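Household chore automation

From Rutlow, the open reference on everyday machines

Household chore automation is the use of machines to do the small, dull jobs of a home: clearing a table, folding towels, putting the groceries away. Whether it exists yet depends on who is selling it. Dishwashers and washing machines have been common for decades, and both leave the loading to the customer.

Background

Early home machines worked by avoiding the home. A washing machine is a sealed drum into which the mess is delivered by hand. Floor-cleaning robots were the first to go out and meet the furniture, and they remain on poor terms with socks. General-purpose machines, meant to pick up whatever is lying around, have been described as close to market for long enough that the phrase has lost most of its meaning.

The produce problem

Sorting fruit and vegetables is a popular test chore. It needs no tools, the goods are cheap, and a person can do it while thinking about something else. For a machine it is harder. A tomato is round, slippery and easily bruised, and it differs from the next tomato in size, color and firmness. It also rolls. A grip strong enough for a lemon may be too strong for a ripe tomato, and a grip gentle enough for the tomato may drop the lemon.

Many grippers meant for this work have two fingers with padded tips. Some are held and moved by people, so that the motions of a chore can be recorded and later used to train a robot. The person supplies the judgment, and the hardware supplies the excuse to call it robotics. 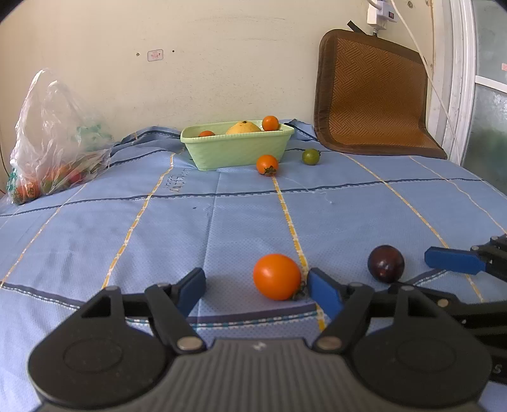 Grarnska objects to that last remark on this article's discussion page, writing that recorded human motion is the only training material that contains real mistakes and real recoveries, that a simulated tomato never rolls under the couch, and that anyone who finds the method funny should try writing rules for a plastic bag. The point about the bag is generally accepted.

Bags, cloths and other soft things

Soft goods are a separate difficulty. A plastic bag has no fixed shape, reflects light in odd places and hides part of what it holds. Tablecloths wrinkle under the items being picked up, and a finger aimed slightly low will collect the cloth along with the fruit. Patterned cloth adds stripes and edges that a vision system may take an interest in for no good reason.

Testing and claims

There is no agreed test for a chore. The Furik tabletop trial, one of several informal ones, asks a machine to move 30 items of mixed produce into a container using 2 grippers, with 4 attempts allowed per item. It awards no points for speed, a rule most entrants have supported warmly. The Lubis trial uses the same items but permits the organizers to move the container halfway through, and has attracted fewer entrants.

Published success rates should be read with care. A machine that does well with one bowl on one table may do badly when the bowl is swapped or the curtains are opened. Training sets of over 2,000 recorded picks are sometimes presented as large. They may still cover only one kitchen.

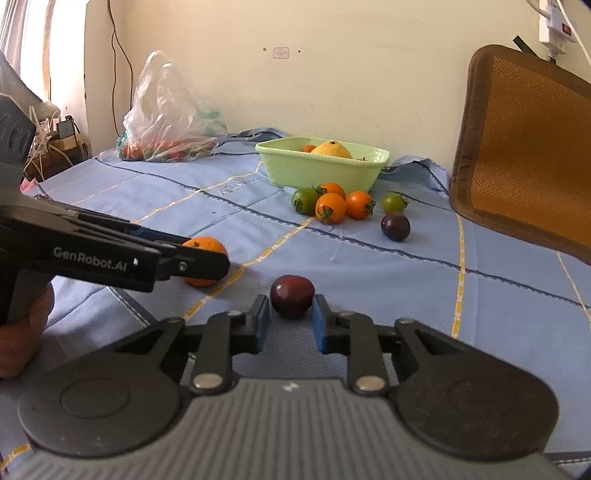 Two-handed work raises the difficulty again. One gripper can hold a bag open or steady a bowl while the other reaches in, but the two must agree on who is doing what and keep out of each other's way. People manage this without noticing. Machines tend to manage it by taking turns, which is safe and very slow.

Shop floors

Factories and packing sheds have had better results, mostly by changing the work to suit the machine. Goods arrive on a belt, under fixed lights, at a known height. A home offers none of this, and few householders have agreed to install a belt.

Current status

Machines can pick up single, firm, well-spaced objects with fair reliability. Crowded bowls, thin bags and anything overripe remain mixed. Putting the groceries away, including opening the refrigerator and finding room in it, is still listed by most sources as a human activity.

See also: Dishwasher loading; Laundry folding; Sock (obstacle)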